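Orunent two-dial microwave: a review after three months

I didn't want a white microwave. Our last one was a Melonine with a black glass door, and it lasted long enough that I'd stopped thinking about it. When it died in April the shop had the Orunent on offer, and the assistant was very keen on the phrase 'clean Scandinavian look'. I went home with it anyway, mainly for the dials. I have never once wanted a microwave with a popcorn button.

Does it heat food? Yes, much as any of them do. Soup is fine. Porridge needs watching. Defrosting mince is as dismal as ever, with grey edges and a frozen middle, and the leaflet's advice to turn it 'frequently' rather defeats the object.

The timer is my main complaint. The first two minutes are squeezed into a tiny bit of the turn, so setting 30 seconds is guesswork. My neighbour Roswitha Oltmanns has the Kosto, which cost her less, and its timer is easier to set for short bursts. Hers rattles, mind you.

The bell is a proper ding, once, and then it shuts up. Full marks for that.

I've read a review by Amândio Valente calling this oven 'effortless to live with'. I'd like to know who does his wiping. Tomato soup leaves an orange mist on the inside walls that takes real scrubbing, and the turntable ring collects crumbs. The outside is easier – a damp cloth and it's done, though I was expecting worse from a matt finish.

Looks matter less to me than being able to use the thing, and I think the designers had that the wrong way round. The door is a big frosted white panel with speckles on it, so you can't see whether your milk is about to boil over, and there is no handle to get hold of. Both knobs are white on a white front, with the settings printed round them in tiny grey lettering. My mother needs her reading glasses for it and so, increasingly, do I. A strip of black tape on the timer would do more for this oven than any amount of styling. Three stars, and I'd look at the Kosto first.

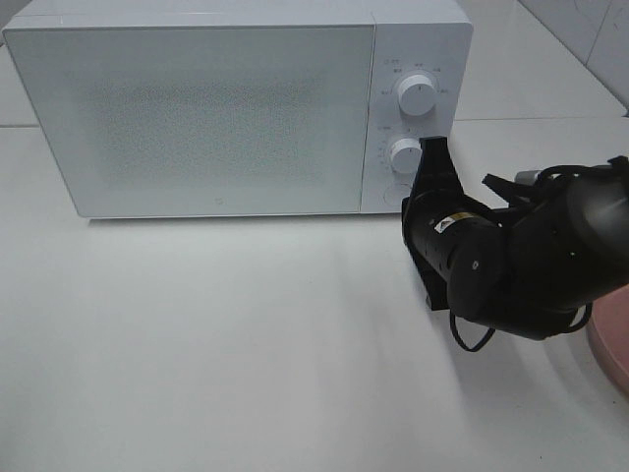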